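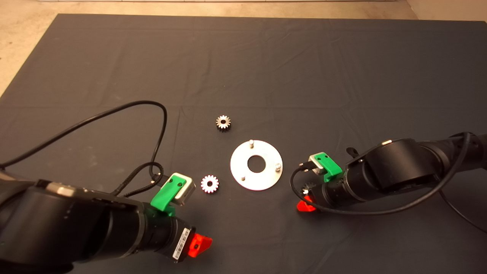

The Edar Bench Code is a ring-bound book of 59 pages that sets out to tell you how a small robot bench ought to be laid out, checked and written up. It costs £163 with the record pads and the sheet of stickers, and £163 is a lot to pay for being told to tidy your leads. I wanted to dislike it and mostly managed. Still, look at a two-arm gear job and it's easy to see what the writers were worrying about: a round plate with three upright pins, two loose gears lying on a dark cloth, a third gear already in the right arm's fingers, and the left arm's cable making a wide loop over the same cloth. It is small work, and small work is where people stop writing things down. Whether a ring binder changes that is another matter.

What you get

The box has the book, two pads of tear-off record sheets, a laminated card for the wall and a sheet of stickers in yellow and black. The stickers are poor. Mine lifted at the corners inside a week in the Vostside workshop, which isn't damp. The card is good, with large type and plain wording, and it says nothing the book doesn't say. If Edar sold the card by itself I could stop here and give it four stars.

The book comes in two parts. Part 1 is about people and space. Part 2 is about the job: parts, fixtures, grippers, cables, cameras, records. Part 1 reads as though it was written by a lawyer with a train to catch. Part 2 was plainly written by someone who has dropped a gear behind a bench and had to move the bench.

Where it sits with the proper standards

My first complaint, and I'd put it in red on the cover. This is one firm's idea of good practice. It isn't a safety standard, it doesn't stand in for a risk assessment, and following every line of it proves nothing to an inspector or an insurer. Edar does say so, on page 3, in type smaller than the page number. The dealer, Yammine, has it listed under "compliance", and I think that word is doing work it has no right to do. Buy it as a housekeeping manual if you buy it at all.

Part 1: people and space

Clause 4 wants 1000 mm clear between the furthest reach of any arm and the nearest walkway. Fine. Why 1000? No reason is given. There's no mention of arm speed, of what the arm is carrying, of whether the walkway is used by staff who know the bench or by visitors who don't. A slow arm with a gear the size of a biscuit gets the same distance as a fast one with a blade. Round numbers like that make me suspect somebody picked them on the drive in.

Clause 6, on stop buttons, is better. It asks that the button be reachable from wherever a person stands to reload parts, and that you test it from there, with the hand you'd have free. I liked that. Our button was where it looked neat, on the far side, and it has since moved.

Clause 7 is on training and can be skipped. It tells you staff should be trained.

Part 2: the job

Parts first. The book wants every loose part to have a marked starting place, and it wants that place marked on something that can't shift. A cloth is allowed as a surface "where reflection is a concern" but must be fixed at all four corners. I grumbled at this, being fond of a dark cloth. It does stop bright metal confusing the cameras, and a dropped gear doesn't skate off. But a cloth creases, and once it creases the gear you put down on Monday's mark is no longer level, or no longer on the mark. We tried clips at the corners. They help. You still get long shallow folds along the back edge unless you pull it tight every time, and the Code has no clause for that.

Fixtures. A plate with pins should be held down, says clause 12, and its position written on the record sheet before each batch. Sensible, and dull, and we weren't doing it. The sheet gives you one line for this. You need three: where the plate is, which way round it is, and who last touched it. With pins set round a centre hole, a plate turned by a few degrees looks much the same to a person walking past and is quite a different job for the arm.

Handing over between arms gets a page and a half and should get ten. If two arms can both reach the middle, which one has right of way? The Code says "the operator shall define priority". Thank you. A free checklist from Grikura, a single side of paper, at least makes you draw the shared area in pencil and write the name of the arm that waits. It took me less time than reading the Edar page, and told me more about my own bench.

Cables are the strongest section by a distance. Clause 15 says to move each arm by hand to its worst corner, on both sides, and watch the slack at every step. It asks you to look at three things: whether a loop can catch on a fixture, whether it can sweep loose parts, and whether it can come between the camera and the work. Wrist cameras make this worse, with another lead going down an arm that already has plenty. The book suggests fixing the lead along the arm and leaving the spare length at the base. On a big industrial arm that's easy enough. On a light arm with a bracket somebody printed, you end up with ties on ties, and then you can't take the camera off to clean it. I'd have liked a drawing. There is no drawing.

Brackets and fingers are lumped together in clause 17. Anything made in-house has to carry a part number and a date, and be swapped out after a fixed number of cycles that you choose yourself. I agree with the label. I don't agree with letting people choose the number and then calling it a rule.

The record sheets

Too many boxes. There is a box for room temperature and none for "what went wrong". There is a box for the supervisor's initials on every single sheet, so what you'll get is a pad of pre-initialled sheets, as every workshop in the country could have told them. Each sheet also wants the serial number of the arm in full, by hand. If the arm already carries a barcode label, scan it. The word barcode doesn't appear anywhere in the book. I checked the index, and then checked the pages as well, the index being unreliable (it sends you to page 44 for "gripper", where there is a paragraph about lighting).

Did it change anything?

A bit. Since September we have fixed the cloth, moved the stop button and started writing down where the plate sits. I can't say the bench is safer for it, as I have no way of measuring that, and I'd distrust anyone selling a binder who told you they had. It is easier to hand the bench to someone else on a Friday, and fewer odd failures get put down to "the robot being funny".

Everything I've kept from it would fit on the laminated card with room left over.

Good: the cable clause, the stop button test, the wall card.
Bad: the price, unexplained distances, the index, stickers that don't stick, the thin page on two arms sharing a space.
Who for: a workshop or college with several benches and no written habits at all. If you have one bench and a pencil, get the Grikura sheet and spend the money on cable ties.

Two and a half stars. I'd look again at a third edition if they let whoever wrote Part 2 write the rest.

Filed under: Books, Codes & Paperwork > Robot Benches
November 2018

Home Reviews Workshop Safety Letters Contact

More recent reviews
Yammine clip-on cable guides: fine until they get warm
Grikura checklist, the new single-side version
Bench mats and cloths compared
Wall-mounted stop buttons under £50
Do you need a logbook for one arm?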